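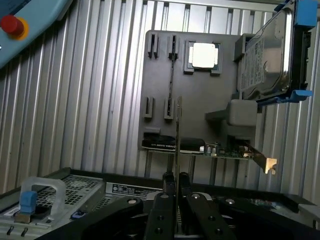 # Bench Assembly Technician, Server Mock-Ups

**Employer:** Kastbridge
**Team:** Practice Hardware
**Type:** Full time, day shift, on site
**Start:** August
**Openings:** 2

## About the work

Kastbridge builds and maintains mock-up boards used to practice server assembly and parts replacement. A typical board is a flat gray plastic plate, mounted upright, with a processor socket, card slots, a drive position and supports for an expansion card. The boards do not boot. They have to hold real-size parts in the right places and survive being loaded and stripped many times a day.

The Practice Hardware team keeps 13 boards in service and a parts store of 1,989 tagged items. The stock is mostly expansion cards, processors, 3.5-inch hard disk drives, drive caddies, chassis handles and mounting brackets. We are hiring two technicians to build, reset, inspect and repair this equipment.

## Duties

- Assemble mock-up boards from drawings, including slots, sockets, posts and drive mounts.
- Reset boards between sessions to the layout on the session sheet. Layouts change often, and the sheet is the only valid reference.
- Insert and remove thin cards and modules by hand. Check that slots grip evenly along their length and log any slot that needs more force than the stated limit.
- Seat processors in their sockets and check that the corner tabs are intact.
- Mount drives in caddies. Replace caddies with cracked or bent tabs.
- Check expansion cards for loose shrouds, bent brackets and damaged edges.
- Service chassis latches and handles. Clear plastic handles show stress marks early and are pulled from use at the first sign.
- Measure slot position and post height after each rebuild and enter the values in the board record.
- Keep the parts store in order — every item returns to its own bin, with its tag, before the end of the shift.

Each board is rebuilt after 200 insertion cycles on any one slot. Rebuilds are planned by the shift lead and normally take most of a morning.

## Required

- One year or more of hands-on work in electronics assembly, computer repair, data center support or light mechanical assembly.
- Able to read a dimensioned drawing and use calipers, a height gauge and a torque driver.
- Steady handling of small and thin parts, with either hand, in tight spaces.
- Able to tell similar parts apart by shape, connector and label.
- Clear written notes. Board records are read by people who were not at the bench.
- Able to stand for long periods and lift a loaded server chassis with a second person.

## Useful but not required

- Experience with 3D printing or machining of plastic plates and brackets.
- Familiarity with Climeck fixture clamps or the Šindelář bin and tag system. Both are taught on the job.
- Basic spreadsheet skills.
- Work on rack servers at component level.

## Conditions

The shift runs from 7:30 a.m. to 4:00 p.m. with a half-hour meal break. There is no night or on-call work. Benches are height adjustable. Grounding straps, gloves and safety glasses are supplied, as are all tools — personal tools are not allowed at the bench.

Pay is hourly and depends on experience. The rate is stated in writing before the bench test. Health coverage begins on the first day of employment. The first three months are a trial period with a written review at the end of each month.

## Selection

1. **Application.** Send a resume and a short note (one page at most) describing a repair or assembly job you did yourself. State the parts, the fault or goal, and the tools used. Photos are welcome.
2. **Phone call.** Questions on availability and past work.
3. **Bench test.** Paid, on site, one half day. You will strip a loaded board, inspect the parts, rebuild it to a given layout and write up the record. Accuracy counts for more than speed. Part of the test uses a damaged slot, which you are expected to find and log.
4. **Offer.** Sent by email within one week of the bench test.

Applications go through Zornico, which handles hiring for Kastbridge. Use the reference "Bench Assembly" in the subject line and say whether you can start in August. Applicants who need changes to the bench or test setup should say so in the note, and the bench will be arranged before arrival.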